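The Plate That Stays in the Cupboard

In my grandmother's kitchen in Terneck there were two kinds of plates. The first kind was for Sunday and for the priest, and it stood behind glass. The second kind was for everybody else. When she died, my aunts divided the first kind with great care, and I received what was left from the second. I think now that I got the better part.

I live since many years in a country where plates are cheap. One can go to a store in the evening and come home with a full set, all gray or all white, and this is what most of my neighbors do when they move to a new apartment. But lately I notice another habit. In the flea markets and in the charity shops people are looking for the old everyday plates with a small picture on the rim: a branch of cherries, a few strawberries, a blue flower. They buy them one by one and they do not mind if nothing matches.

To understand where such plates come from, I took the slow train to Brevero in February. The town has 2000 inhabitants and a long brick building beside the river, where the Sawatzky works made tableware for canteens, hospitals and ordinary homes. The kilns are cold now. One hall is a museum, which opens at ten in the morning and smells of dust and wet coats.

On the wall there hangs the pattern book. It has 105 patterns, each with a number and a name, and most of them are fruit. The flowers were for teacups, I was told at the ticket desk, and the fruit was for plates, and the geometric borders were for the army. The most sold pattern was called Hania. It had one group of currants with two leaves, always placed at one side, so that the picture would not disappear under the potatoes.
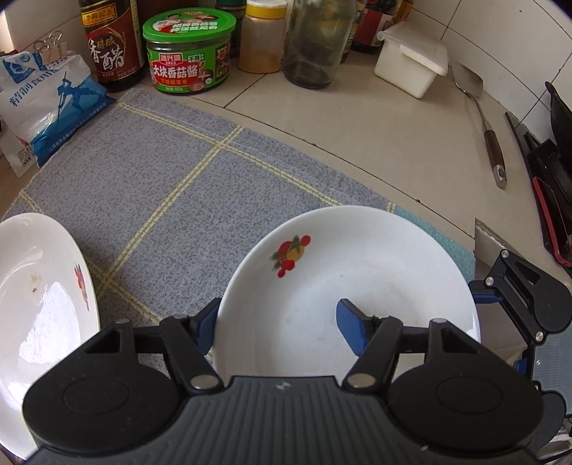
A white plate with the fruit decoration near the rim.

These pictures were not painted by hand, although many owners believe this. They were printed on thin paper in large sheets, cut out with scissors and put in water until the picture could slide off. A worker laid it on the glazed plate, pressed out the bubbles with a rubber tool and sent the plate to the kiln again. A quick pair of hands could finish about 100 plates before the lunch break. If the picture went a little crooked, it stayed crooked, and the plate was sold with the others.

I like very much these crooked ones. In my own cupboard I have a Hania plate where the currants look as if they are falling off the table. My daughter always asked for it when she was small, and she still takes it when she visits, without looking, from the middle of the pile.

It is not a valuable thing. At the market in Brevero a dealer let me have two soup plates for the price of a coffee, and wrapped them in a newspaper with the football results. She said that the young people ask first if the plate can go in the dishwasher. Her answer is always the same: it can go, but the red will leave first, then the green, and after some years you will eat from a plain plate. I wash mine by hand, mostly in the evening, with the radio on.

Collectors will tell you to look at the stamp on the bottom. A green stamp is older than a black one, and a plate without any stamp was probably taken home by somebody from the factory under a coat. I have turned over all of my grandmother's plates to check. Three have the green stamp, one has the black, and the rest have nothing at all. My grandfather worked for a time at Sawatzky, in the packing room. I have not asked my aunts about this – they are proud women, and they have the good plates.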